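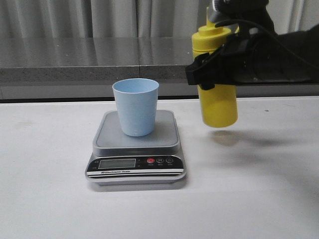 Frequently asked questions about Dukwood sourdough starter and classes

How do I wake up a dried starter?

Tip the whole sachet into a clean jar with 2 tablespoons of lukewarm water and leave it for an hour. Stir in the same amount of plain flour, put the lid on loosely and keep the jar somewhere out of the sun. Feed it once a day. Most jars are bubbling well by day 5, though a cold kitchen can slow things down. If you see pink or orange streaks, throw it out and contact us for a replacement sachet.

Which flour should I use?

Any unbleached bread flour from the supermarket will do. Wholemeal rye gets a sluggish starter moving faster. We mill our own rye at Pikavcombe and sell it in the shop, but you don't have to use it. Self-raising flour is not suitable.

Why are your recipes in grams and not cups?

A cup of flour can vary a lot depending on how it was scooped. Our recipes are written by weight, water included. Any digital kitchen scale that reads in single grams is fine. Put your bowl or cup on the scale, press tare, then pour.

Can I convert the recipes to cups anyway?

You can, but we don't publish conversions. An Australian cup is 250 mL and an American cup is a bit less, and we were getting emails from people who had mixed the two.

How much dough does the standard tin hold?

The Hukia tin takes dough made with 492 grams of flour. The larger tin is out of stock until further notice.

My loaf is dense. What went wrong?

Usually it has been baked too early. In winter the first rise can take up to 18 hours on the bench. Go by the dough, which should look puffy and wobble when you move the bowl. A starter taken straight from the fridge will also give you a heavy loaf, so feed it the day before.

Can I freeze the starter?

Yes. Freeze it in a small container with room at the top. Thaw it in the fridge, then feed it daily until it rises properly again. Drying is more reliable if you have the time: spread it thinly on baking paper, leave it until brittle and store the flakes in a jar.

Is the starter gluten free?

No. It is made with wheat and rye and is not suitable for anyone with coeliac disease. We don't have a gluten-free version and our kitchen is not a gluten-free space.

What is the Mujić loaf?

It's the dark rye with caraway on the back of the recipe card. It uses the same starter as the white loaf, with more water. Let it cool overnight before cutting or the crumb will be gummy.

Do you post interstate?

Dried starter goes to all states and territories by ordinary mail. Flour and tins go by parcel post and the cost is worked out at checkout. We don't post live starter.

What do I bring to a class?

An apron, closed shoes and a tea towel. Flour, scales and jars are supplied. You'll take your dough home to bake, so bring a container with a lid if you're coming by bus.

Can I change my class booking?

Yes, up until the day before, if there's room in another class. Gift vouchers bought before April can still be used at the old price.

Page updated Jul 7, 2026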